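Blog > Odd Days Out > Museums and Collections

A morning among the world's biggest, smallest and longest at Cavcombe

21 October 2020

Do you have a favorite useless fact? Mine used to be that a snail can sleep for years. Now I have a whole notebook full of them, and most come from a single morning at the Cavcombe Hall of Records, which opened its back rooms to the public for one open day this month. I got a ticket, I packed sandwiches, and I drove there far too early.

Cavcombe, if you haven't been, is a small town with one main street and a very good bakery. The Hall sits behind the old feed store. From the outside you'd think it sold tires. There's a low brick front, a gravel lot and a sign so plain that I drove past it and had to turn around at the gas station. Inside, it's another story!

They were letting people in by time slot, masks on, 10 to a group, with arrows on the floor so we all went the same way. I don't usually like being herded, but it worked well. I could stand right up close to things and read every label, and I am a person who reads every label.

The first room is called Big. It's just big stuff. A rocking chair you'd need a ladder for. A pair of jeans hanging from the rafters with legs like two sails. A wooden spoon so long it runs along one whole wall and then pokes out into the hallway, where they've wrapped the end in foam so you don't bang your hip on it (I banged my hip on it). The label says the spoon was carved in Mellwood for a chili cook-off and was used exactly once, because it took several people to stir and they couldn't agree on which direction.

Then comes Small, and I have to say I liked Small a lot more. You get a magnifying glass on a string at each case. There's a deck of cards you could lose under a fingernail, and a working padlock about the size of a grain of rice. Our guide told us the key has gone missing twice, and that both times it was found in the carpet by someone crawling around with a flashlight. There's also a knitted sweater made to fit a peanut. I stood at that one for a long while. It has cuffs!

The heart of the place is the Correa Room, named after the family that gave most of the collection. This is where they keep the records that are really about people doing something for a very long time, or very fast, or over and over. The guide had clearly told these stories plenty of times and still got excited, waving her pointer around. My favorite was the jigsaw puzzle done face down, plain cardboard side up, no picture at all. It's under glass now, still face down, so you can't even see what the picture is. I asked. She said the man who finished it never wanted to look.

Next to that is the paper chain. It was made by a grade school out of old homework, and it has 259 links for every kid who took part, which the guide said was the rule they set themselves. You can still read bits of it. One link says "because the frog was cold" and I would love to know the rest.

After the Correa Room we had a break in the courtyard. Coffee from an urn, cookies in little wrapped packs. I got talking to a couple who visit record collections all over the country and keep a ranking. They told me Cavcombe had just moved up to second on their list. First place is a button museum and they wouldn't hear a word against it.

The part I'd really come for was the back rooms. Normally you can't see these at all. It's where they check the claims that come in by mail, and there are so many claims. Boxes of them. People write in to say they have the longest eyebrow hair, the loudest refrigerator, the oldest jar of pickles. Each one gets a folder and somebody reads the whole thing and writes back, even to the pickles.

The checking is stricter than I expected. For anything with a time on it you need two stopwatches, run by people who aren't related to you. For anything with a length, the tape measure has to be in the photo from end to end. For anything you stack, fold, peel or balance, they want video that doesn't stop, from the start to the finish, with the hands in view the whole time. A shocking number of people get turned down because they wandered off to answer the door.

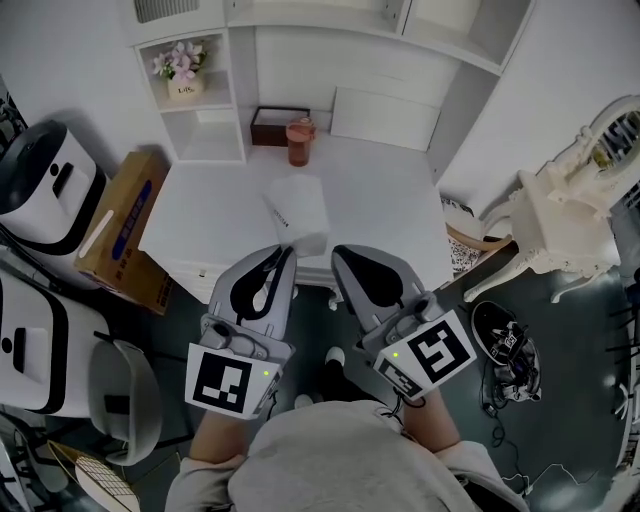 They also turn down anything that could hurt an animal or make somebody sick, so there's no more eating records of any kind. The guide said that was an unpopular change. There was a hot dog event over in Mellwood every summer and the folks who ran it were pretty sore about it for a while. It's a sack race now.

One wall of the back room is covered in what they call the Nearlies. These are attempts that missed by a hair, and I think they should be out front with everything else. There's the ball of rubber bands that was on track to be the biggest in the state until it was left next to a radiator. There's a letter from a woman who hopped on one foot all the way along the Nulitz boardwalk and then put her other foot down to wave at her husband. She wrote it up herself, and it's very funny, and very mad at the husband.

We finished up with the try-it-yourself table, set up in the old loading bay with the big door rolled open for air. You could have a go at one of 16 small challenges, with everything wiped down in between. I tried stacking sugar cubes. I'm not going to tell you my score. A little boy beside me did a tower nearly up to his chin and then sneezed, and the sound that came out of the whole group was like we'd all watched a ship go down. He laughed harder than anyone and started right over.

I also tried sorting mixed buttons by color against the clock, and at that one I was good! Really good! I got a paper certificate with my name spelled wrong and it's on my fridge as I type this.

A few practical things if you want to go. The gravel lot fills up fast, but you can park behind the bakery if you buy something (get the cheese roll). The restrooms are down a step, so watch for that. The gift shop takes cards but the coffee urn is cash only. It gets cold in the Small room, I suppose they keep the air down for the knitted stuff, so bring a sweater that's larger than the peanut's. And give yourself a full morning. I'd planned on an hour and I was still reading labels when the next group came up behind me.

The back rooms are closed again for now. The Hall hopes to run another open day in April, with the Nearlies moved into the courtyard if the weather is decent. I've already put my name down. I've also bought a bag of sugar cubes and cleared off the kitchen table, and my best so far is better than what I managed in Cavcombe – still nowhere near that kid.

Comments

puddle_jumper
We drove past that sign too! Went by it both ways before my wife spotted it. The jeans are my favorite. Is the giant yo-yo still there or did they move it?

Reply from the author
I didn't see a yo-yo, and I think I'd remember one. Maybe it's being fixed?

marge in the hills
My sister was at that grade school when they made the paper chain. She says most of the homework was hers and she wants it back.

tenpin77
What's the button museum called? You can't just leave that there.

Reply from the author
They wouldn't tell me! They said I'd have to find it on my own. I'm looking.

Quiet Otter
A tip on the sugar cubes, turn each layer a little as you go. And don't set up next to a window.

Recent in Odd Days Out

The Nulitz boardwalk in the rain
Mellwood's sack race, and why I came in last
A whole afternoon of lawn mower racing
Five small-town museums with good pie nearby
I tried to learn plate spinning and I own fewer plates now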